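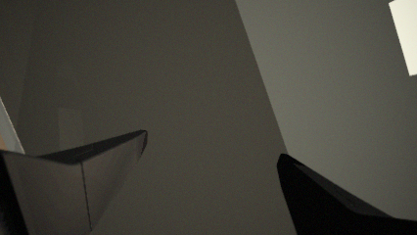
Every December the harbour town of Ildale closes its main street, turns off the traffic lights and spends an evening walking very slowly behind a giant paper herring. The Lantern Walk has been doing this for 29 years. Ask why it's a herring and you'll get four answers before you've finished your first cup of soup, and one of them will involve a bishop.

The fish is the work of Malte Hollmann, who came to Ildale to mend boats and stayed to glue tissue paper to willow. He builds a new one each autumn in the old net loft on Tostine Lane, and each one is slightly longer than the last. Last year's had trouble with the corner by the bank. "We had to fold it," he told me, in the tone other men keep for talking about surgery.

The first walk drew a few dozen people and a dog in a paper ruff. These days the crowd is over 3000, in a town where 2000 live, and the visitors arrive with expectations. They want parking. They want to know where the herring will be at half past six, and whether it can be there a little earlier for the sake of the baby.

What they get is a procession that sets off from the slipway when the band is ready, and the band is ready when the trombones have come out of the Stergiou. The Stergiou is the bakery by the bridge, run by the same family since before the first walk, and on lantern night it sells almond buns through the side window until there are none. Last year it sold 794. The queue has its own etiquette, mostly to do with elbows. 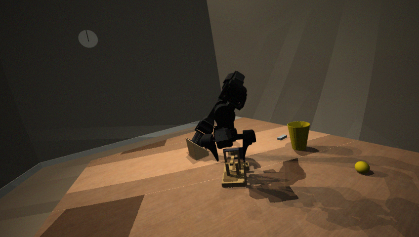 *A wooden tabletop, with the gripper open just above it.*

Lantern-making sessions run through November in the school hall and cost whatever you put in the tin. Beginners are steered towards stars and small houses. Ambition is tolerated, though the rule about working chimneys was brought in for good reason and still stands. Children finish in an hour and go off to slide on the floor, leaving their parents bent over a half-covered owl and muttering about the beak.

The music has changed more than the lanterns. For years it was brass and nothing else, the same three carols and a march that everyone claimed to dislike. Then Tundisura, a drumming group from up the coast, asked if they might join in at the back. They now walk in the middle, which took two winters of discussion, and the march has picked up a rhythm that makes it far harder to shuffle to. Older walkers have adapted. I saw one gentleman swing his stick – twice – and look round to see who had noticed.

At the far end of the quay the lights go down and the herring is lowered on to a raft and towed out a little way. There are no fireworks and no speeches, although the mayor usually hums. People stand about with wet feet until the raft comes back, and then the side window opens again for coffee.

If you're going, take the early train and proper boots. The last one home leaves at ten past ten, and it doesn't wait for trombones.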